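To: Rekenberg Fund, small grants desk
From: Zachary Marchand, Jitville soap reuse project
Covers: June through August

You asked for a plain account of how the money is being spent and whether the idea works. The first part is easy. On the second I'm less sure than our application was, and I'd like you to hear that from me before you read it in the numbers.

## Money

The grant was $2,000. We have spent $1,107 of it, nearly all on storage bins, gloves, a used grinder and the rent on the back half of the Zeng building. The application set aside $410 for printed flyers. I have not spent it and would like to move it to the freight line. Every motel that signed up did so after a phone call, and I can't find one that remembers getting a flyer.

## Collection

The plan said that motels along the highway would save their part-used guest soap and we would pick it up every two weeks. Five motels agreed. Three still do it. The other two didn't quit so much as stop answering, and I suspect the housekeeping staff were never told what the bins were for.

Our target for the period was 1,000 pounds of soap collected. We are well short and I don't expect to catch up by winter. The figure came from a talk I heard at a trade show, where the speaker had big resort hotels in mind. A twelve-room motel throws out a good deal less, and half of them have switched to wall dispensers – a trend the application doesn't mention at all.

## Processing

Scraping, grinding and pressing go well enough. The bars hold together if the mix is left overnight. If it's rushed they crack down the middle, and we lost most of one batch that way in July. Scent is a bigger problem. Mixed hotel soap smells like every lobby at once, and the food pantry has told us politely that some people won't take it.

I'm also not convinced by the plastic dishes. The application promised a dish with each bar, on the theory that a bar kept off a wet sink lasts longer. It may well. We have no measurement either way, and the dishes cost more than the soap.

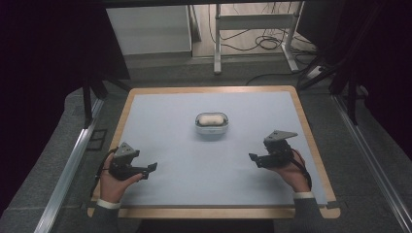

## The Troser offer

Troser, the laundry supply company, has offered to take over pickups at no charge on its regular route. In return it wants its name on the wrappers. I have no objection to the name. I do object to a draft agreement that lets the company end pickups with a week's notice and keeps us from using anyone else for a year. I've sent it back with both points marked and have heard nothing since.

## Next period

- Move the flyer money to freight, if you agree.
- Visit the two silent motels in person and talk to housekeeping.
- Sort heavily scented soap out before grinding.
- Hold off on buying more dishes.

Please let me know about the first item before the next rent is due. A short email is fine.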